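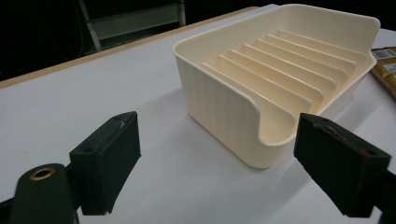 ¿Hace falta reservar para la jornada de puertas abiertas de Irkance?
Con apuntarse en su web basta, la entrada es gratuita y te mandan la hora del turno por correo.

Foro > Robótica y automatización > Visitas, ferias y demos
Tema: Puertas abiertas en Irkance, crónica rápida

tornillo_m3
11 de marzo de 2022

Escribo deprisa que salgo en el tren. Estuve en el turno de la mañana. Grupo de 40, demasiada gente para la sala, los del fondo no vieron gran cosa. Primero charla con diapositivas (larga), luego nave, luego la mesa de manipulación, que era a lo que iba yo.

En la mesa todo va con pinzas de mano. Coges una, aprietas, cierran los dedos. Los objetos son cosas de súper y de casa: bolsas de aperitivos, una bandejita color crema con el fondo de lamas, de esas que parecen jabonera. Nada de cubos de colores, bien por ahí.

La explicación la dio Elif Naz Tatlı, que lleva la parte de agarre. Muy clara, contestó a todo menos a lo de los precios. Café flojo.

palanca_rota
¿O sea que vas a una demo de robots y te enseñan a una persona cogiendo bolsas? Para eso me quedo en casa con las pinzas de la ensalada.

tornillo_m3
Por la tarde ponian el brazo en marcha, segun el programa. Yo tenía turno de mañana. Y a mí lo de las pinzas me interesa más, la verdad: el movimiento sale de ahí, lo graban y luego se entrena con eso.

marga_plc
Coincido con palanca a medias. Fui en diciembre a la de Keskin y allí al menos había una célula funcionando detrás de una valla. Vas, ves, preguntas ciclos. En Irkance si te toca el turno malo te vas con una charla y un folleto. Deberían avisarlo al apuntarse.

Otra cosa, ¿dejan tocar o solo mirar?

tornillo_m3
Dejan tocar. Cola larga y un par de minutos por persona. Yo cogí la bolsa por el medio y se me fue de lado, la segunda vez por el cierre y mucho mejor. Ella insistía en eso - por el borde termosellado, que es lo único de la bolsa que tiene forma fija.
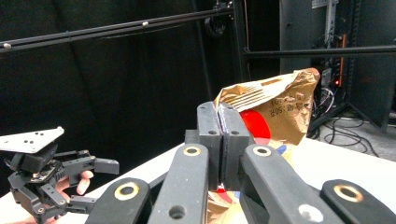 Hilo largo · 4 min de lectura

tornillo_m3
Sigo, ya sentado. Lo del borde: el sellado es plano y más rígido, los dedos cierran uno contra otro con la lámina en medio. El cuerpo de la bolsa en cambio está lleno de aire y de arrugas, cada vez que la sueltas queda distinta. Preguntó uno si con una bolsa medio vacía pasa lo mismo. Peor, dijo ella.

Ah, y a dos manos. Una pinza en cada una. Cuesta más de lo que parece, la izquierda se me iba a su aire.

palanca_rota
Vale, pero una ventosa coge esa bolsa a la primera. Llevamos años con ventosas en línea de snacks y no hay color. Lo de los dedos es para el vídeo.

ivan_neumatica
Depende de qué hagas después. Con ventosa la levantas y la dejas caer en la caja, perfecto. Ahora métela de canto en una bandeja o dale la vuelta para que el código mire al lector. Con fuelle y aire dentro de la bolsa te baila todo. Nosotros probamos las de Ivel y para apilar muy bien, para orientar un desastre.

palanca_rota
Para orientar pones un desviador antes. Mecánica de toda la vida. 1.000 bolsas seguidas sin pensar en nada.

ivan_neumatica
Si tienes línea. Si tienes un estante con 33 referencias mezcladas no hay desviador que valga.

marga_plc
Aquí los dos tenéis razon y no vais a moveros ninguno. Pregunta concreta para tornillo: ¿dijeron algo del brillo? En mi planta las cámaras con film metalizado son un infierno. El dorado sobre todo.

tornillo_m3
Algo dijeron. Que el envase dorado lo tienen en el lote a propósito, por los reflejos y porque el texto impreso no se lee según cómo le dé la luz. Que si solo grabas con cartón mate luego no funciona con nada. De cifras de acierto no soltaron ni una, y eso que se lo preguntaron dos veces.
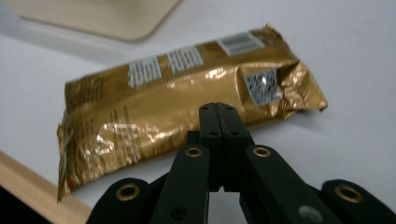

Envase dorado sobre la mesa blanca, con los dedos de la pinza cerrados delante.

marga_plc
Eso me pasa a mí, el destello encima de las letras. Con polarizador mejora, curarlo no lo cura.

ivan_neumatica
¿Sabéis si la pinza se vende? Me vendría bien una para pruebas, los casquillos de latón en las articulaciones me gustan, las que imprimimos nosotros cogen holgura enseguida.

tornillo_m3
Pregunté. De momento no la venden. Dijo que miremos la de Pumorico, que es parecida pero con otro recorrido de dedos. No la he probado.

palanca_rota
Sin precio, sin cifras y sin venta. Menuda visita.

tornillo_m3
A mí me compensó. A hora y media de tren igual te digo otra cosa, yo vivo a veinte minutos.

marga_plc
Yo me apunto a la próxima pero de tarde. Si alguien sabe cuándo abren inscripción que lo ponga aqui. Y lo de aparcar, por favor, que en el polígono ese es imposible.

ivan_neumatica
Aparcamiento detrás de la gasolinera, tierra pero gratis. Entra por la rotonda pequeña, la grande te lleva a la autovía.

palanca_rota
Avisad si vais, que igual me acerco. Y llevo una ventosa en el bolsillo.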